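# Benthorpe clam stew

Benthorpe clam stew is a thin, peppery shellfish stew from the harbor town of Stutadstead, and I've been eating it long enough that I should probably not be the one writing its entry. But the old entry was two lines and had the wrong clams in it, so here we are!

## Origin

The name comes from Benthorpe, the street behind the fish market where the first stew kitchen opened. I used to think it was a farm. Oranuch Chaimongkol, whose cookbook *Diltora* has the recipe most people follow, puts the stew's start in a cold January when the boats brought in little besides clams. Her book collects 1,384 recipes (I own it, it's a brick) and gives this one a full page.

## Preparation

Small hard-shell clams are soaked in salted water, then steamed open in cider with leeks and a bay leaf. The liquid gets strained — please strain it, the sand is awful — and goes back on the heat with diced potato, white pepper and a spoonful of mustard. The clams go in for the last minute. I use 16 clams a bowl and still want more.

No cream. Some cooks add it anyway and call that version a Boateng, after the diner that sold it that way for 10 years.

## Serving

It's eaten from wide, shallow bowls with rye toast, and the shells go straight onto the table. The town holds a stew supper on 12th May, and last time they sold 2,770 bowls. I had three of them.

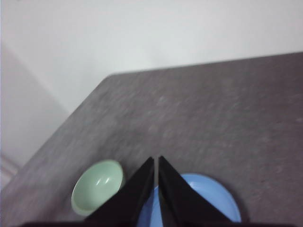 *Dark gray speckled tabletop against a white wall.*

## See also

- Clam chowder
- Cider mussels
- Leek and potato soup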